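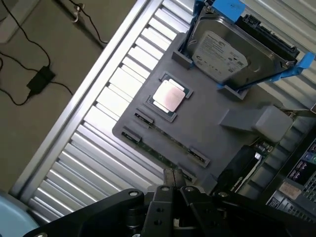

Hard drive in its blue caddy, processor in the pocket next to it.

29/08/2020

I got in!! The offer for the Diploma of Engineering Technology at Toltunville came through at breakfast and I read it 4 times standing at the bench with my toast going cold. Second round, evening stream, starts after the mid-year catch-up unit. Mum cried a bit, then wanted to know if I'd have to buy a calculator.

I'd more or less given up after March, when the entrance test was put off and then put off again. When it finally ran it was all online, two hours, and I was sure I'd wrecked the physics section (the pulley question, I still don't want to talk about the pulley question). The maths was lovely though. There was one on logs that I'd done with Samah only the night before, nearly the same numbers, and I laughed out loud at my own desk.

Rang Samah straight away. She's in too! Same stream, so we can share the drive once classes are back on campus. Dorin got an offer for the full-time program at Berrada and has until Friday to decide. I hope he takes it, he'd be brilliant, but I'd miss having him to argue with over circuits.

Now the boring bits so I don't forget. Accept online, upload the Year 12 certificate again (they've already got it, but fine), pay the first instalment of $1,788. I've got most of that from the Saturday shifts and Youssra says she'll lend me the rest until my tax comes back. The certified copy needs a JP, so ring the library and see if theirs is doing appointments yet. There's also a maths refresher, 8 sessions, free, and I've already put my name down. I love that I get to do integration again on purpose.

Ms Tawfik sent the nicest email back when I told her. She said to start on the electrical notation early and keep a neat logbook from day one. New logbook bought this arvo, 100 pages, grid paper, green cover. I've written my name in it and nothing else so far.

Too excited to sleep. Going to have one more go at that pulley question.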